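Cable grommet

A cable grommet, also called a desk grommet, is a lining fitted into a hole in a tabletop so that cords can pass through to the floor. It covers the cut edge of the board and keeps cords from rubbing against it. Most are round and come in two parts, a sleeve and a cap. The cap usually has a notch for the cords and can be taken off when a plug has to go through.

Placement

The hole is normally made near an edge or corner, where it takes little working space away. On a table used for meals or crafts as well as office work, plates and other items can be set toward the middle. Nerys Gwilliam, in her handbook on office fittings, advises choosing the position before the table is assembled, as the underside frame may block a hole drilled later.

White tabletop with a round opening near its edge
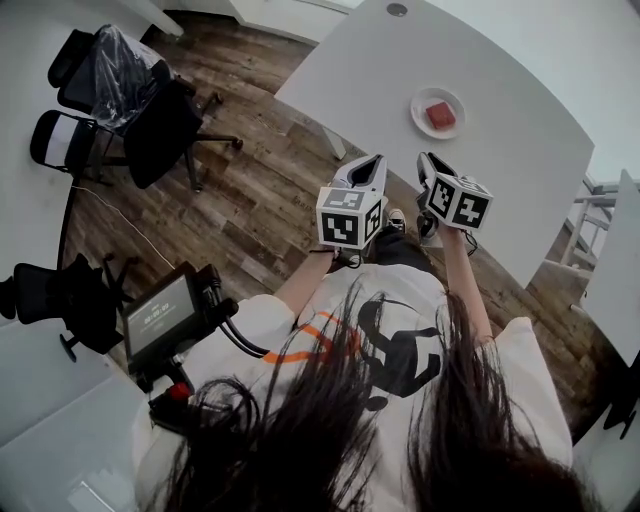
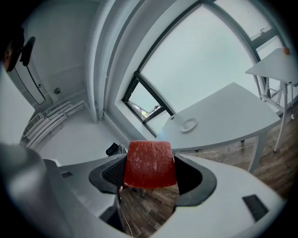 Installation

Holes are cut with a hole saw, from the top face down, with a scrap board clamped underneath. The sleeve is pressed in by hand or tapped with a mallet. Tables sold with a hole already cut often include the grommet in the hardware bag. The Tremeo 631 desk was supplied with two caps, one slotted and one solid.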